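Girport Textile Workshop, shared notebook
Entry for 5th November
Subject: abrasion and cleaning of coated seat fabrics, second series

Continues the entry on the August series. Conditioning cabinet checked before the start of work and left running. The balance was zeroed with the draft shield closed.

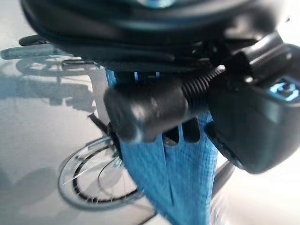
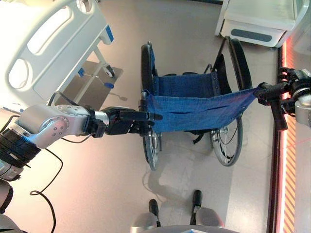 The second picture shows a blue fabric backrest and a darker blue seat.

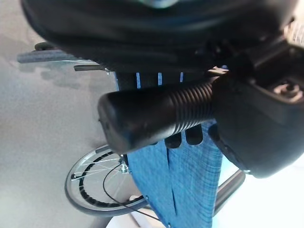
Should specimens be cleaned before the first abrasion interval or after it?

Cleaning is to be carried out before the first interval and again after each inspection. In the August series the two cloths from Farías were abraded as received, and the first weighing recorded finish coming off together with fiber. The two losses could not be separated afterward.

Materials

Three cloths are under test. The Hiselari cloth is a plain weave polyester with a polyurethane coating on the reverse. The two Farías cloths are a twill and a heavier plain weave, both uncoated. All were cut from full width goods, with the selvage and the adjoining hand's width discarded. Specimens were cut with the die and not with scissors. The die has a small nick on its inner edge, which leaves one pulled yarn at the rim of each specimen. This falls outside the abraded area and has been accepted for the present series. The die should be sent for regrinding before the next one.

Warp direction was marked on the reverse with soft pencil. Ink was used in August and migrated through the lighter cloth during cleaning.

Procedure

Load was set at 700 grams per head. Each specimen receives 2000 cycles in total, with the machine stopped every 500 cycles for inspection. The abradant is the standard worsted wool cloth over felt and is replaced at each stop. At each inspection the specimen is brushed lightly, examined under the bench lamp at a low angle, weighed, cleaned, returned to the cabinet, and weighed again once it has settled.

Cleaning is by white cotton cloth folded in four, wetted with the Brirkberg neutral solution and wrung out by hand. Wiping follows the warp only. The first wiping of the day was done in both directions on one twill specimen through inattention. That specimen has been set aside and a replacement cut from the same piece.

Observations

Hiselari cloth: no change in surface at the first stop. At the second, slight flattening of the weave, visible only at a low angle. At the third, flattening more evident and a faint gloss developing along the warp. No broken yarns. The coating on the reverse was sound at all stops except on one specimen, where a fine crease was found running across the center. The crease corresponds to a fold in the goods as delivered and should not be attributed to the test. The remaining length has been transferred from the shelf to a tube.

Farías twill: fuzzing at the first stop on every specimen. By the second stop the fuzz had begun to gather into pills, mostly toward the rim of the abraded area. At the third stop the pills were fewer. Loose pills were found on the abradant, and the weight loss is consistent with this. Shade change is noticeable beside an untested piece, though it may be partly due to the raised surface scattering light. To be graded in the light booth and not at the bench.

Farías plain weave: fuzzing slight. One yarn broken at the final stop on a single specimen, near the center. Continued to the end as the method allows, with the position noted on the card.

Difficulties

The left head lifted slightly at the start of the second interval. The spindle had not been seated fully. The interval was stopped, the head reseated, and the counter corrected by hand. The correction is initialed on the sheet. Staff are asked to press down on each spindle and turn it once before starting.

The cotton wiping cloths shed lint onto the twill, and this was at first mistaken for pilling. A different lot of cotton was used from the second inspection onward and the lint ceased. The first lot is labeled and kept in the lower drawer. It remains suitable for wiping down the machine.

Settling time in the cabinet was longer than expected for the coated cloth. Two successive weighings differed by more than the permitted amount, and the specimens were returned until they agreed. It is probable that the coating slows the loss of moisture picked up in wiping. The next schedule should allow the coated specimens a longer period, or place them at the front of the cabinet where the air moves more freely — the rear shelf has always been slow.

Remarks on comparison with the August series

Direct comparison is not advised. The cloths are the same, but the order of cleaning differs and the abradant comes from a new roll. The visual grades may be set side by side with caution. The weights may not.

It was suggested that one August piece be rerun under the present procedure as a bridge between the series. Enough of the twill remains for 2 specimens. This is worth doing if the machine is free — the Hiselari cloth has none left from that delivery.

Outstanding

Grading in the light booth for all specimens, including the untested controls.
Regrinding of the die.
Order of felt, one pack. The present pack is thin at the edges.
Replacement bulb for the bench lamp.
Request to Farías for the finish applied to the twill, which the delivery note does not state.
Specimen cards to be filed with the sheets, in warp order.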